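What Is a Recount?

When an election is over, the votes are added up and one person is named the winner. Sometimes the numbers are very close. Then the votes may be counted a second time. This is called a recount.

Think of a town named Kallow that is choosing a mayor. Aoife Ní Mhurchú gets 778 votes. Eoin Noonan gets 771 votes. The difference is only 7 votes. A small mistake could change who wins, so Eoin asks for a recount.

We use cookies to remember your settings. Accept | Manage choices

Who decides if there is a recount? Each state makes its own rules. In some states, a recount starts by itself when the result is very close. In others, the person who lost has to ask for one, and may have to pay for it.

How is it done? Workers may run the paper ballots through a machine again, or they may look at each one by hand. People from both sides are often allowed to watch. If a mark on a ballot is hard to read, officials follow the state's rules to decide what the voter meant.

Most recounts change only a few votes, and the same person usually wins. If a recount ends in a tie, some states draw a name or flip a coin. Others hold a new election. 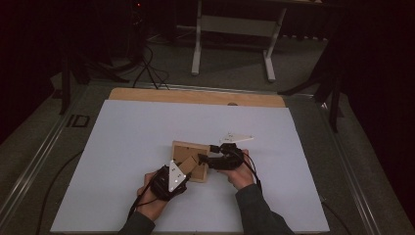 A small wooden frame and block on a white board.

Words to know
Ballot: the paper or screen a voter uses to make a choice.
Margin: the difference between two vote totals.
Official: a person whose job is to help run the election.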